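Bosside Home Pantry Trial
Second progress report to the Bedoya Fund
Prepared by Hortensia Huamán, program lead
Covers the period from the end of the last report through October

Where we stand

The short version is that the trial is running, the money is being spent on the things we said we would spend it on, and I am less sure than I was in the spring that the central idea holds up. The proposal promised that if older people living alone in Bosside got a weekly grocery box with a planned mix of foods, they would eat more regular meals and lean less on snacks. The boxes are going out. Whether anybody eats differently is another matter, and I would ask the Fund to read the rest of this report before looking at the delivery number, because the delivery number is the part that looks good.

We delivered 1036 boxes in this period against a target of 1000. That target was set by us, in the application, before we had a van, so beating it by a small margin should not be taken as proof of much. It shows that the route works and that people will accept a free box of groceries when it is brought to the door. I would have been astonished by any other result.

Delivery

The route runs every Wednesday, starting from the Prura warehouse at 7:30 in the morning. The first few weeks were bad. Boxes were packed in the order the orders came in, which had nothing to do with the order of the stops, and the driver had to unload half the van to reach the first address. We now pack in reverse stop order. It is an obvious fix and should have been in the plan from the start.

Cold items are still a problem. The insulated liners we bought hold their temperature well enough on a mild day, but in the hot weeks we pulled milk and yogurt from the last part of the route and gave shelf-stable milk instead. Households noticed. Several asked for the yogurt back, and a few said they had been pouring the shelf-stable milk down the sink. I have put a small cooler for the van in the revised budget, taken out of the printing line, which we are nowhere near using up.

The Surnunberg side of the route was added late, at the Fund's suggestion. I said at the time that the distances out there would eat into the morning, and they have. The last stop is now after lunch, so the box that was meant to supply lunch arrives when lunch is over. I would like to either split the route over two days or stop taking new households in Surnunberg until we can.

What is in the box

The list was drawn up by a dietitian over the summer. It is a sensible list. It has beans, oats, eggs, canned fish, greens, a root vegetable, bread and fruit. My doubt is about how much of it survives contact with an actual kitchen. Dried beans need soaking and an hour or more on the stove, and many of the people we serve cook with one pan and would rather not stand that long. On follow-up calls, dried beans were the item most often described as "in the cupboard." One man told our caller he was saving them, and when she asked what for, he said he supposed he would find out.

We switched to canned beans partway through. They cost more and weigh more. They also get opened, or at least people say they do.

Snacks and drinks

The application set a goal of cutting down on packaged snacks and sweet drinks, and I want to be frank about how weak our evidence is here. We have what people tell us on the phone. People who receive a free box from a program about healthy meals know perfectly well what the program would like to hear. When the caller asks how many days last week they had cookies in place of a meal, the answer is nearly always none or one. Then, later in the same call, talking about something else, the same person mentions that supper was tea and cookies again because it was too warm to cook.

There is also a definition problem that I did not take seriously enough at the start. The form has one column for snacks and one for drinks. A packet of something with tea at four o'clock is a snack. The same packet at seven, with nothing after it, is supper. Our form gives both the same tick. A can and a bottle get the same tick too, whatever is in them and whether they were finished that day or lasted the week.

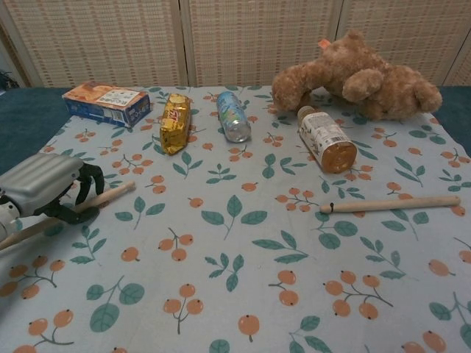

Measuring change

We ran the food diary with every household for the first month and with half of them after that. The diary is a folded sheet with a row for each day. The return rate fell every week. I do not blame anyone for this, as I tried to keep the diary myself for a week and missed the weekend entirely.

Among the diaries that did come back, there is a modest rise in the number of days with a cooked midday meal. I would not build anything on it. The people who keep returning the sheet are, I suspect, the people who were already cooking. The ones we most wanted to learn about stopped writing things down early on, and their silence could mean anything.

We had planned to compare our households with a group on the waiting list. That comparison is not going to happen in the form we described. As soon as there was room on the route we moved people off the waiting list and onto it, because it felt wrong to leave them waiting for the sake of a chart. I stand by that decision, but it does mean the final report will not be able to say that the box caused any change we find. The Fund should know that now and not at the end.

The phone calls

If you asked me which part of the work is doing some good, I would point to the calls, which cost the least and took up two lines in the application. They were meant only as a way to check that boxes had arrived. They have grown longer. Callers hear about broken stoves, sore hands that can't manage a can opener, a neighbor who used to come by and has moved. Some of this we can act on. We have started putting ring-pull cans in every box where there is a choice, and easy-grip openers have gone to the households that asked for one.

I am wary of making too much of this. People like being called, and that is not the same as eating better. But if I had to cut either the boxes or the calls tomorrow, I would have to think about it, and I did not expect to be writing that.

Spending

Food is on budget. Fuel is over, nearly all of it owing to Surnunberg. Printing is well under, as we stopped producing the recipe cards after the second batch. The cards looked good and the recipes had too many steps. We found them used as bookmarks and, in one home, to level a table. The evaluation line has hardly been touched, for the reasons given above, and I would like to talk about moving part of it to caller hours.

The detailed sheet is attached separately. One payment to the warehouse appears in this period but belongs to the last one. The invoice was late and we have marked it.

Staffing

We are one packer short. The position has been filled and vacated since the last report. The work is early, heavy and only one day a week, and I don't think another advertisement will change that. I have asked Prura whether their own morning crew could do the packing for a fee. They have said yes in principle — I have heard yes in principle from them before, on the loading bay, and we waited the whole summer for it.

Requests to the Fund

Approve the move of money from printing to a van cooler.

Allow us to hold Surnunberg at its present number of households until the route is split.

Drop the waiting-list comparison from the agreed measures. In its place we would visit a small number of homes in person, at mealtimes, with consent, and write down what is on the table. It will be slow and will cover far fewer people than the diary did, and I would still trust it more.

Agree to a plain question in the next round of calls, asked at the end, when people are relaxed: what did you have last night?

What comes next

Winter boxes begin next month, with more root vegetables and soup stock. The dietitian has asked for dried lentils to go back in, on the grounds that they don't need soaking. I have agreed to a trial with half the route. We will ask each of those households, a few weeks later, whether the bag is still closed.

I would be glad to go through any of this by phone. Wednesdays are bad until midafternoon.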